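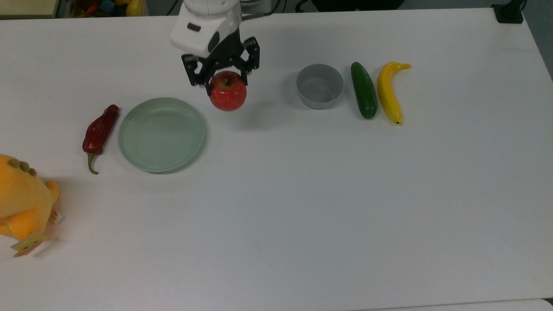

Section 4. Laying Out the Food and Dish Set

Read this before you open the second bag. Sections 1 to 3 cover the tables. If the legs are still wobbly go back and do those first.

This section covers the Plornel food and dish set on the long white Skevholm table. Same steps for the short table, just tighter spacing.

What you need

Toy apple, red
Toy chili pepper, red
Toy cucumber, dark green
Toy banana, yellow
Plate, pale green
Bowl, gray
Soft cloth, no polish
Tape measure

Order code for the full set is 191. Loose pieces are sold under 108, one piece per bag, so check the label before you order spares.

4.1 Before you start

1. Wipe the tabletop. Cloth just damp, then a dry one.
2. Clear off cups, phones, keys. Bags on the floor.
3. Take the pieces out of the bag one at a time. Don't tip it out - the apple rolls.
4. Check each piece for splits or sticky spots. Anything bad goes back in the bag, and use a spare.

Note: Pieces from the older Nolton set are a bit smaller. They work but don't mix the two in one layout.

4.2 The basic row

Pick one long side of the table and stay with it. Everything goes along that side in a loose line. Loose is fine. No ruler needed apart from step 2.

1. Stand at the end of the table you will work from. This is the near end.
2. Measure 17 inches in from the near end. First piece goes there.
3. Banana first. Lay it flat and let it curve how it wants.
4. Cucumber next, beside the banana, close but not touching.
5. Bowl after the cucumber. Open side up, nothing in it.
6. Apple next. Stem up. Let go slowly and wait a second to see that it stays put.
7. Plate after the apple, rim up.
8. Chili pepper last, past the plate. Lay it on its side. Stem can point any way you like.

Check that you can get a hand in around the dishes without knocking the food. If you can't, spread things out and start again from step 3.

CAUTION: Toy food only. Not for the mouth, not for the oven. Keep away from children under three.

CAUTION: Don't stack the bowl on the plate while the layout is in use. It slides off and chips the rim.

4.3 Adding the plush

Optional. The plush marks the far end of the row so people know where it stops. Any soft toy that stands up by itself will do.

1. Finish the row first.
2. Stand the plush past the chili pepper, at the far end.
3. Arms and tail clear of the food.
4. If it falls over, press the bottom flat with your palm and try agian.
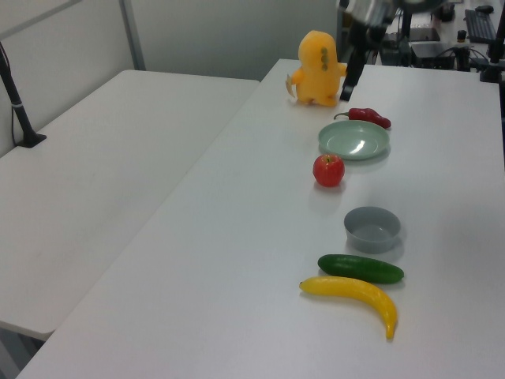 Keep the second table clear if you have one next to it. Leave the gap between the two tables as it is, you need it for cables and for getting a cloth down there.

4.4 Putting pieces in the dishes

1. One piece at a time. Set it down, let go, then reach for the next.
2. Apple fits the plate best. Put it in the middle, not up on the rim.
3. Banana and cucumber are long for the bowl. Lean them or leave them out.
4. When done, everything back to its place in 4.2.

Note: Bright overhead light makes a glare spot on the plate. Slide the plate a little or turn down the light. Nothing wrong with the plate.

4.5 Packing up

1. Dishes first. Bowl in the Mac Suibhne box, plate in its sleeve.
2. Food in the bag, apple at the bottom.
3. Plush goes on top, never under the dishes.
4. Wipe the table agian and let it dry before you put the cover on.

Missing a piece? Look under the table, then in the gap. Spares list is on page 97.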